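작은 공방 안전 점검표 (코멘트 포함)

점검일: 2020년 1월 31일
점검한 사람: 저, 레이디 리바데네이라
같이 돌아준 사람: 에디트 우아랑가

작년 8월에 올린 점검표를 아직도 받아 가시는 분들이 계셔서 이번에 새로 돌고 다시 정리했어요. 공방 이름은 우다라치(Udurach)고요, 가죽이랑 작은 목공을 같이 합니다. 전체 면적이 73제곱미터라 크지는 않은데, 작은 데일수록 물건이 통로로 기어 나오더라고요. 항목 옆에 양호, 보완, 불량 중 하나를 적고 밑에 제 수다를 붙였습니다. 수다는 건너뛰셔도 돼요!

1. 출입구와 통로

1-1. 출입문이 끝까지 열리는가: 양호
문 뒤에 세워두던 합판을 드디어 치웠어요. 이거 치우는 데 반년 걸린 건 비밀로 해주세요.

1-2. 비상구 앞에 적치물이 없는가: 보완
택배 상자 하나가 딱 놓여 있었습니다. 에디트가 발로 톡톡 치면서 "이건 뭐야?" 하길래 그 자리에서 뜯어서 정리했어요. 안에는 플리르카(Flirka) 왁스가 들어 있었고, 주문한 기억이 전혀 없네요.

1-3. 바닥에 걸려 넘어질 것이 없는가: 보완
재단실 문턱 테이프가 또 일어났어요. 한쪽 모서리만 들려도 슬리퍼 앞코가 딱 걸립니다. 이번 주 안에 금속 문턱으로 바꾸려고 해요.

1-4. 비상조명이 켜지는가: 양호
시험 버튼을 꾹 누르고 불이 들어오는지 봤고, 꺼질 때까지 기다렸어요. 기다리는 동안 춥더라고요.

2. 전기

2-1. 누전차단기 시험 버튼이 작동하는가: 양호
한 달에 한 번은 누릅니다. 누르기 전에 꼭 컴퓨터부터 저장하세요. 저는 지난번에 견적서를 날렸어요.

2-2. 멀티탭을 이어 꽂은 곳이 없는가: 불량
있었습니다. 그것도 두 군데나요. 집진기 쪽은 바로 뺐고, 휴게 공간에 있는 건 아니발 카브레라 씨가 벽 콘센트를 하나 더 내주기로 했어요. 그때까지는 전기 주전자랑 히터를 동시에 쓰지 않기로 하고 종이에 크게 써 붙였습니다.

2-3. 전선 피복이 벗겨지거나 눌린 곳이 없는가: 보완
띠톱 뒤쪽 전선이 다리에 살짝 눌려 있었어요. 기계를 조금 당겨서 빼놓긴 했는데 피복에 자국이 남았거든요. 찢어진 건 아니지만 교체 목록에 올렸습니다.

2-4. 분전반 문이 열리고 앞이 비어 있는가: 양호
회로 이름표를 새로 썼어요. 예전 글씨는 저만 읽을 수 있었대요.

3. 작업대와 공구

3-1. 작업대가 흔들리지 않는가: 양호
손바닥으로 모서리를 눌러가며 네 귀퉁이를 다 확인합니다. 바닥이 고르지 않은 곳은 고임목을 넣었고요, 고임목이 빠져나오지 않는지도 같이 봅니다.

3-2. 작업이 끝난 칼날에 덮개가 씌워져 있는가: 보완
재단칼 하나가 맨몸으로 누워 있었어요. 누가 그랬는지는 묻지 않았습니다. (저였을 가능성이 높아요.)

3-3. 바이스와 클램프 나사가 부드럽게 도는가: 양호
레스트레포(Restrepo)에서 산 클램프가 제일 오래 버티네요. 나사산에 톱밥이 끼면 칫솔로 털어주면 돼요.

3-4. 작업대 위에 지금 쓰는 것만 올라와 있는가: 양호
이 항목은 매번 싸움이에요. 컵, 영수증, 연필 깎은 가루까지 전부 올라오거든요. 일 시작하기 전에 상판을 한 번 훑는 습관을 들이니까 확실히 나아졌어요.
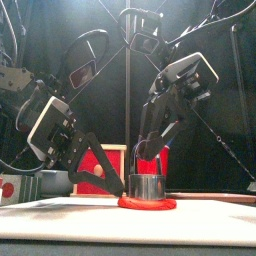
작업대 점검은 얼마나 자주 하는 게 좋을까요?

저희는 눈으로 보는 점검은 매일 아침, 흔들어보고 나사까지 조이는 점검은 한 달에 한 번 합니다. 기계를 옮겼거나 무거운 걸 떨어뜨린 날에는 날짜랑 상관없이 바로 다시 보시고요.

3-5. 전동공구 스위치가 제대로 꺼지는가: 양호
샌더 하나가 예전에 스위치를 내려도 한참 돌아서 식겁했는데, 수리 보내고 나서는 괜찮아요.

4. 화재와 화학물질

4-1. 소화기 압력 바늘이 녹색에 있는가: 양호
세 대 모두 녹색이었어요. 한 대는 벽걸이가 너무 높아서 에디트가 까치발을 들어야 했고, 그래서 그 자리에서 낮춰 달았습니다.

4-2. 기름 묻은 걸레를 뚜껑 있는 금속통에 버리는가: 보완
통은 있는데 뚜껑이 따로 놀고 있었어요. 마감 오일을 먹은 걸레는 뭉쳐두면 저절로 열이 날 수 있으니까, 이건 제발 다들 지켜주세요. 저희는 펼쳐서 바깥에서 말린 다음에 통에 넣고 뚜껑을 닫습니다.

4-3. 용기마다 내용물 이름이 적혀 있는가: 불량
잼 병에 든 투명한 액체가 하나 나왔습니다. 페르난다 살가도 씨도 모르고 저도 모르고, 냄새는 안 맡기로 했어요. 내용물 불명이라고 써서 따로 빼두었고 구청에 처리 방법을 문의해 놓았습니다. 레닐렌(Renilen) 접착제는 원래 용기 그대로라 통과!

4-4. 환기팬이 돌고 필터가 막히지 않았는가: 보완
팬은 잘 도는데 필터가 회색 담요가 되어 있었어요. 교체 주기가 520시간이라고 벽에 적어놓고는 시간을 아무도 기록하지 않았더라고요. 오늘부터 팬 옆에 기록지를 걸었습니다.

5. 보호구와 구급함

5-1. 보안경이 사람 수만큼 있는가: 양호
긁힌 건 과감하게 버렸어요. 흐릿한 보안경은 결국 이마 위로 올라가더라고요.

5-2. 귀마개가 남아 있는가: 양호
37쌍 남았고, 봄까지는 넉넉할 것 같아요.

5-3. 구급함 물품의 기한이 지나지 않았는가: 불량
소독 티슈가 전부 지났고, 눈 세척액도 거의 19개월이나 지나 있었어요. 부끄럽습니다. 데이시 우레고 씨가 약국에 가는 길에 새로 사다 주기로 했고, 다음부터는 구급함 뚜껑 안쪽에 제일 빠른 기한을 적어두려고요.

5-4. 비상 연락처가 잘 보이는 곳에 붙어 있는가: 양호
글씨를 두 배로 키웠습니다. 주소도 같이 적어두세요. 급할 때는 우리 공방 주소도 생각이 안 나요.

다시 볼 것
문턱 교체: 레이디
휴게 공간 콘센트: 아니발
띠톱 전선 교체: 레이디
걸레통 뚜껑: 에디트
잼 병 처리 문의: 페르난다
환기팬 필터 주문: 레이디
구급함 물품: 데이시

양식은 그대로 가져다 쓰셔도 되고, 여러분 공방에 맞게 항목을 빼거나 더하셔도 돼요. 가마나 도장 부스가 있는 곳은 4번이 훨씬 길어져야 할 거예요. 혹시 문턱 테이프 안 일어나게 붙이는 요령 아시는 분은 댓글 좀 남겨주세요!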